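April 15, 2018
Neema Mrema, for Kiprono Masanja
4 min read

Kiprono, progress note on the Olteo work, written mostly on the train home so excuse the shorthand. Covers the visit to the Zetgate workshop and where the money is at. Proper spreadsheet to follow.

Short version. Plate handling is further along than I expected in September. Still slow. Urio people came along as agreed, asked decent questions, stayed to the end.

Who was there: me, two from Urio, the Zetgate bench team, and a few of the kitchen staff from the canteen trial who wanted to see what they might be working next to one day. Good idea to invite them. They asked better questions than we did.

The task for the demo was plates and a plastic tub. Two arms on one bench, plates going between tub and tabletop. Nothing fancy. It's the part of the dish area job that the canteen rated as most boring, which is why it's first in the plan we sent you.

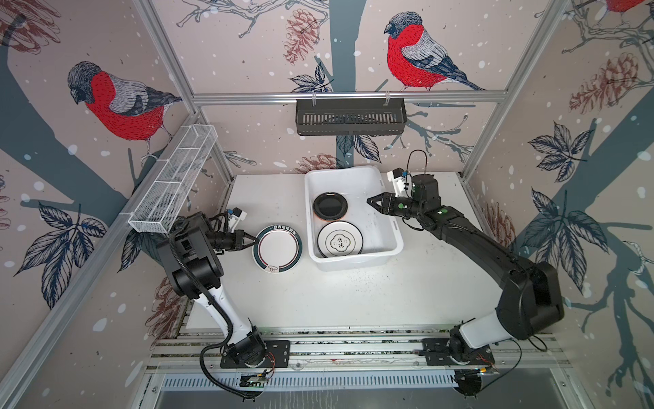 Left arm with a teal-bordered plate, two more in the bin.

Things I wrote down while watching:

- Grip is on the rim, two fingers, plate comes up at a tilt. Kitchen staff said that's how they'd pick one up in a hurry too.
- Mixed plates on purpose. Different rims, different patterns, some dark, some white. Last round was all plain white and Urio complained (fairly) that no real kitchen looks like that.
- Plates overlapping each other is the hard case. Zetgate know it. They've asked to spend the next block of hours mostly on that and I've said yes, pending your ok.
- Bench was not spotless. One of the Urio visitors ran a finger over it and made a face. I've asked for a wipe down between sessions, partly for the visitors and partly becuase grit under a plate is no good for the glaze.

After the first half hour we moved to the screens to see what the wrist cameras see. This was the bit the canteen people liked most. You get the other arm coming at the plates from the side, which you don't really follow from standing in front of the bench. 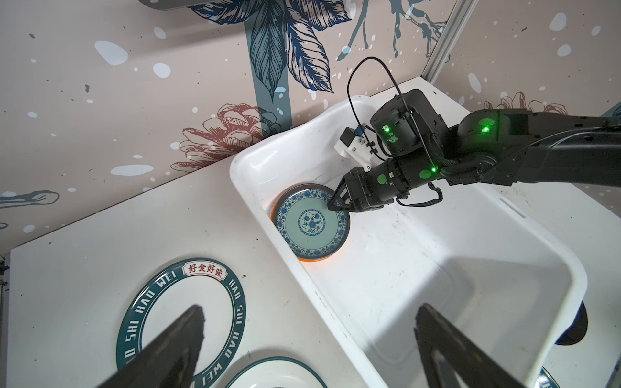

Page last changed: 15/04/18, NM (fixed wrong figure in budget para)

The stack is where I'd look if you only look at one thing. Blue floral plate on top, orange edge of another one under it. Fingers have to meet the rim of the top one and leave the one below alone. The bench team talked us through how they want the approach to work, I won't try to repeat it, their note is coming seperately. From a user point of view what matters is that a person can put plates in any old way and not have to line them up first. That was the canteen's one firm request.

Budget. We've used 571 of the 700 bench hours. The rest takes us to the end of this phase if nobody adds a task, and Urio did try to add a task (bowls). I said put it in writing. Plate stock is fine, 30 in the cupboard, no need to buy more. Travel slightly over, my fault, booked late.

The Flonus software licence is still in the wrong name. I've chased it twice. If you could give them a nudge from your end it would help, they seem to answer you faster than they answer me.

Back at the bench for the second half. Slower pace, more stops for questions, which I preferred.

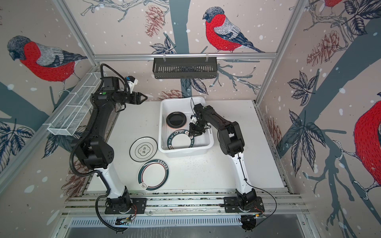
The canteen supervisor wanted to know about noise, about who presses stop, and about whether both arms need to be going at once. Noise, fine, we could all talk normally. Stop button, answered and shown. Both arms, open question. Zetgate think two is worth the extra fuss because one can hold while the other reaches. Urio would rather see one arm costed first. I'm inclined to agree with Urio but would like your view before the next call.

Also asked, where does a plate end up if there's no room for it flat. Standing on edge against something is allowed for now. Needs a proper rule before we go near a real rack.

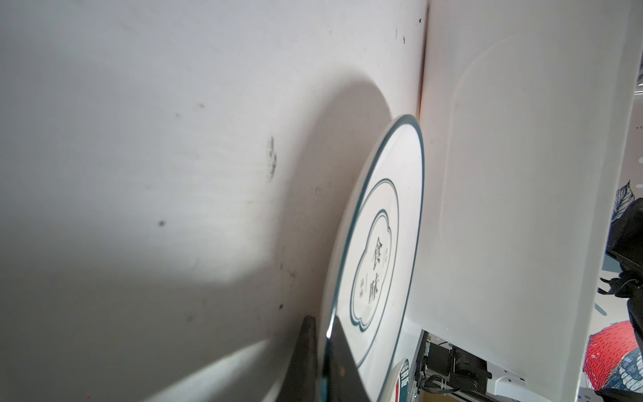
Plate nearly upright, rim held between the fingers.

To do, from me:

- hours breakdown to you
- written reply to Urio on bowls (draft: not this phase)
- 3 dates for a second visit, with the canteen's evening shift this time, they were put out at missing it
- Flonus, again

From you: ok on the overlapping plates work, view on one arm or two, and the nudge.

Train's pulling in. Ring if anything is unclear.

Neema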